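Wararcombe Repair Night Is Coming Back, Outdoors This Time

By Aurelia Zaugg
April 17, 2021

Good news for everybody with a dead toaster in the closet! Repair night is back in Wararcombe this June, and I've already got a pile by my front door (two lamps, a mixer and a radio that only gets one station, and not a good one).

If you missed it the first time, the idea is simple. You bring in something broken, you sit down with a person who knows their way around a screwdriver, and you fix it together. The last one pulled in more than 100 people, and 77 things went home working. My hair dryer wasn't one of them, but I did get a nice chat and a slice of plum cake out of it.

Hubert Kofler is running it again, this time in the yard behind the old Turketti bakery, with tables set well apart. I called him up and he sounded thrilled. "People have been home with their stuff for a year," he told me. "They know exactly what's broken." Miłosz Górecki will be on sewing machines, and Geert Koster is doing small kitchen things, coffee makers especially. He asked me to ask you to please empty the crumbs and the old grounds first.

Parts are extra, but the Fuchs hardware store is putting in a box of fuses, cords and plugs that you can dig through for free. There are 30 spots a night, so sign up early if you're picky about your time.
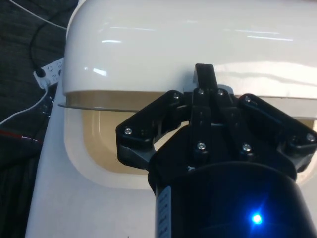 Can you bring something big, like a washer or a fridge?

Leave it at home and bring the model number, and Geert will talk you through what to check and which part to order.

Sign-up sheets are at the library desk and at Fuchs, next to the register. I'm taking the radio first.

Recent items
Brornanus Road closed for new water pipes
Reto Rainer's seed swap moves to the school lot
Library adds evening pickup hours

Contact us | Copyright Wararcombe Neighborhood News | Back to top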